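Flimico Updates Lead-Handling Module for Small Sales Teams

Apr 25, 2018

Flimico has released a new version of Brelledance, its sales outreach tool for small companies, with changes to how the software records objections and schedules follow-up contact. The update is being applied to existing accounts in stages and will reach all of them by September.

Brelledance stores each contact with a prospect as a separate entry. Earlier versions let the salesperson close an entry with one of three results: sale, no sale, or call back. According to the release notes, most users chose "no sale" for any conversation that ended without an order, including those where the prospect had only asked for a lower price or a later delivery date. The records were then left out of later campaigns.

The new version replaces the single result field with two. The first holds the outcome of the contact. The second holds the reason given by the prospect, picked from a list of 22 codes. The codes cover price, timing, existing supplier, lack of authority to buy, no current need, and similar grounds. A free-text box is still available, but text entered there is not used for scheduling.

Clyde Gallagher, product manager for Brelledance, said the list was kept short on purpose.

"Our first draft had twice as many codes, and testers picked the top one on the screen," Gallagher said. "If a rep has to scroll to find the reason, the data is no good to the person who writes the next pitch."

Follow-up timing is now set by reason code. A prospect who already has a supplier is placed in a queue for contact after 40 days. One who asked for written pricing is moved to the front of the queue for the next working day. Prospects who state that they have no need for the product are held out of all campaigns until a user releases them by hand. Account owners can change the interval for any code, and the change applies only to entries made after it is saved.

The release also adds a script panel. It shows the opening text assigned to a campaign next to the contact record, along with the reason codes logged most often against that text. Flimico states that the panel is meant for comparing openings over time. It does not suggest wording.

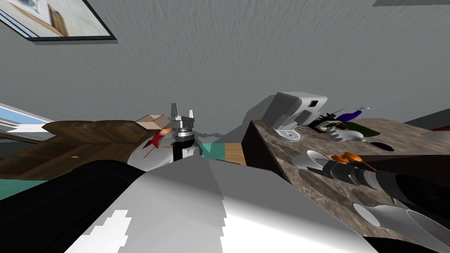
Pricing and Availability

Brelledance is sold per seat, with a minimum of five seats per account. The price of existing plans does not change with this release. The script panel is included in the standard plan. Custom reason codes require the extended plan, which allows up to seven in addition to the built-in list.

Accounts created before the update keep their old entries. During conversion, a result of "no sale" is carried over with the reason field left blank, and blank entries are not scheduled. Users who want those prospects back in a campaign must assign a code first. A bulk edit screen is provided for this, and it can be filtered by date of last contact, by salesperson, and by campaign.

Data can be exported as a plain comma-separated file. Customers who load that file into other programs should note that the column order has changed, with the reason code now placed directly after the outcome.

A connector for Erkton, the order management package, has been updated to match. Customers using the older connector will continue to receive outcomes but will not see reason codes. Nugroho, which resells Brelledance to printing and packaging firms, said it will install the new connector for its customers as part of regular maintenance.

Flimico said the next release will deal with duplicate contacts, which are currently merged only when the e-mail address is an exact match. No date was given.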